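Wrist camera segmentation drops the mesh as soon as the arm moves

Posted in Perception and Calibration
Tags: wrist-camera, segmentation, motion-blur, deformables

Posted by craddock_cell2

I have a two-finger gripper with a small wrist camera, picking pieces of mesh fabric off other garments. The mask comes from a color threshold in HSV followed by connected components. The planner takes the largest component, fits a rotated rectangle and closes on the short side.

With the arm parked the mask is stable for as long as I care to watch. During the approach it falls apart. The component count jumps between one and four, the largest component changes identity from one image to the next, and the grasp target moves by up to 22 mm. The controller filters the target but the filter cannot do much when the input switches between two places.

Exposure is on auto. Images are stamped on arrival at the host, not at capture. I pair each image with the latest joint state at the time the callback runs. This is a typical input during the approach, orange mesh over black fabric:

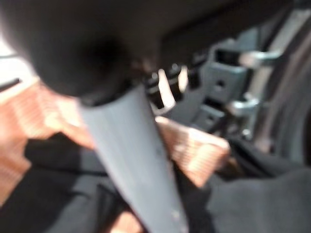
What I have tried

1. Wider hue limits. Fewer holes, but the mask leaks into the pale area next to the mesh.
2. Morphological closing with a 19 pixel kernel. It joins the pieces on some images and not on others.
3. Lowering the approach speed by half. Better, but the cycle time is then too long.
4. Median over the last five masks. Adds lag and the target still jumps.

Is there a standard way to handle this, or do I need to replace the threshold with a learned model?

Edited Friday: the finger is rigidly mounted to the gripper linkage, and I do have the opening width on the same bus as the joints.

3 replies

Posted by bamham_controls

You have three separate problems and the threshold is the least of them.

Occlusion. The gray finger lies across the mesh. There is orange to the left of it, orange to the right, and a small bit at the bottom next to the fingertip. Connected components will report those as separate objects because in the image they are separate. No hue limit will fix that. You know the gripper geometry and the opening width, so render the finger into the camera view and label those pixels "unknown" instead of "background". Then merge any components that touch the same unknown region, and fit your rectangle to the merged set. The merge is an assumption - two pieces of the same color on either side of the finger would be joined as well - so keep one clear view from before the approach and check the merged area against it.

Blur. Auto exposure looks at a mostly dark view and picks a long shutter. Fix the exposure and add light. At an approach speed of 200 mm/s and a 20 ms shutter the camera travels 4 mm while the shutter is open. At 2 ms it travels 0.4 mm. You will need gain or a lamp to make up the difference. Be careful with the lamp, the upper left of your image is already washed out and the mesh fades into pale peach there. That gradient is where your leak comes from.

Timestamps. Pairing with the latest joint state at callback time is wrong by the full transport delay plus half the exposure. Use the capture stamp if the driver provides one. Otherwise measure the delay: move the wrist in a sine over a fixed marker, cross-correlate the marker position with the joint angle, and subtract the offset. Keep at least 500 ms of joint history and interpolate.

I would do them in the order timestamps, exposure, occlusion. The first is a few lines of code and changes the numbers you use to judge the other two.

Posted by nonditetti

Use a segmentation network. Color thresholds are never going to work on fabric.

Posted by india_lab_tools

Agree with the first reply, except that I would not update the target from every image. Gate on wrist speed. Compute the image motion expected from joint velocity, depth and shutter time, and if it exceeds three pixels, skip the mask update and propagate the last good target through forward kinematics. The fabric is not moving until you touch it, so the old target in the base frame is better than a new one from a smeared image.

Two details:

- Store the target in the base frame. If you store it in the camera frame, the filter is working against the arm motion.
- Disable updates once the fingers are in contact. The mesh shifts and the propagated target is no longer valid.

A network may help with the pale end of the mesh, but it needs the same finger mask and the same timestamps. If you do train one, include blurred images in the set and label the finger as its own class.

Posted by craddock_cell2

Measured the delay with the sine test. It was larger than the control period. The exposure is now fixed, and I am writing the finger mask next. Does the merge step need a limit on the distance between components, or is touching the unknown region enough?

Posted by bamham_controls

Touching is enough to start. Dilate the finger mask by a few pixels first, calibration error will otherwise leave a thin strip of background between the finger and the mesh.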